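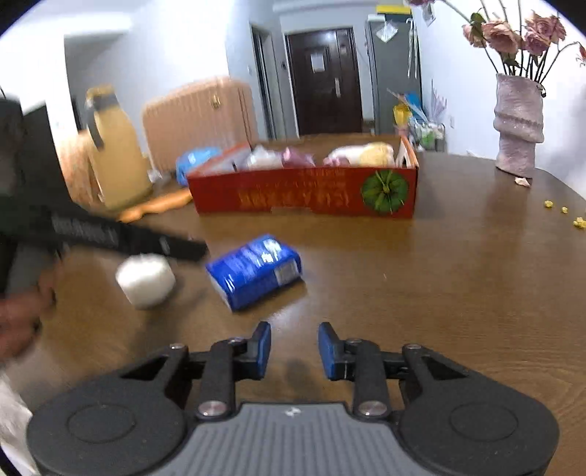 Blue packet on the table, with something white next to it.

Posted 22/04/2020

I have been reading the Covcombe Household Cook Book again, and since I have more time for it than usual I decided to write down what I know about it. My copy came from a box lot at an estate sale. There is no author on the title page, no year, and the back cover is gone. It has 210 pages, and the last few are blank and headed "Memoranda," where somebody wrote out a pickle recipe in pencil and then crossed out the vinegar.

The book was put together in the town of Covcombe by a group of women who each gave a few recipes. Every recipe has a name under it, usually only a Mrs. and a surname. Mrs. Pumphrey gave the most by a wide margin. She has nearly all of the yeast breads and most of the puddings, and she signs one of the remedies in the back as well, a mustard plaster that I am not going to try.

I went through the whole thing over the winter and made a list. There are 203 recipes if you count the remedies and the furniture polish. Of those, 43 are cakes. There are 17 for fish, and none for salad in the sense we would use the word. The only thing called a salad is potatoes and boiled dressing.

What interests me most is how little the recipes tell you. Here is Mrs. Pumphrey's plain loaf in full: "Set a sponge overnight. In the morning add flour to make a good dough, salt, and lard the size of an egg. Let rise twice. Bake in a steady oven." That is the entire recipe. She doesn't say how much flour, how long to let it rise, or how hot a steady oven is. If you already baked bread every week you would have known all of it, and the only new information for you was that Mrs. Pumphrey used lard.

I have made this loaf four times now. The first one was too wet and spread out sideways. For the second I used a lot more flour and it came out tight and dry at the ends. By the third I had stopped measuring and went by feel, which I suppose is how she did it. A quarter cup of lard is close to the size of an egg, or close enough. I bake it at 375 until the bottom sounds hollow, and it takes just under an hour in my oven. My oven runs cool on the left side, so I turn the pan once.

The sponge is the part people ask me about. It is only flour, water and yeast stirred together the night before, loose enough to pour. You cover it and leave it on the counter. Yeast at the time was often homemade, kept going from hops or potato water, and it was slow, so the long start made sense. With modern dry yeast you need very little. I use a quarter teaspoon. More than that and it rises and falls flat again before I am up. 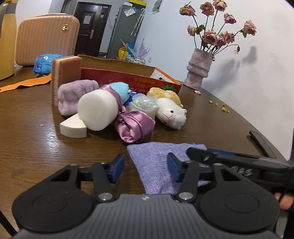 Li-hua Yang, who I used to work with and who knows much more about old cookbooks than I do, pointed out that the oven words in these books follow an order. Slack, slow, moderate, steady, quick, hot. Some writers use "steady" to mean moderate and some mean that it should not drop while the food is in it. She thinks Mrs. Pumphrey meant the second, going by the bread. I had been reading it as the first. It doesn't make much difference in an electric oven, but it would have mattered a good deal with a wood stove, where you had to feed the fire at the right times.

There is also a test in the front of the book for telling the heat with your hand. You hold it inside the oven and count until you have to take it out. The book gives twenty for bread and thirty-five for sponge cake. I tried it and got to eighteen at 375, but I count fast.

The cakes are harder to get right than the bread. Most of them are given as a list of amounts with no method, and the cup could be any cup in the house. Baking powder is sometimes "two spoons." I made the Wudeck Cake, which is named after a family or a farm, I have not been able to find out which, and the first try had a metallic taste from too much powder. Two level teaspoons was still a bit much. One and a half was fine. It is a plain yellow cake with caraway in it, and it keeps for several days in a tin. My neighbor liked it better than I did.

I have left the suet puddings for cooler weather and will start on those in September. Suet has been hard to find here anyway. The butcher said he would put some aside and I can freeze it.

A few things I would like to know, if anybody reading has a copy or has seen one:

Is there a date on the back cover? Mine is missing, as I said, and the only advertisement left inside is for a dry goods store with no address.

Does your copy have the page on jellies? Mine goes from currants to the middle of a sentence about straining, so I think a leaf is gone.

What is "Fomudeo"? It appears once, in a recipe for spiced beef, as "one spoon of Fomudeo if you have it." It could be a brand of bottled sauce or a misprint for something. I left it out and put in a little Worcestershire, and the beef was fine, though on the salty side. I would soak it longer next time, probably overnight with one change of water.

I am making the loaf again tomorrow with part whole wheat flour. The sponge gets set after dinner.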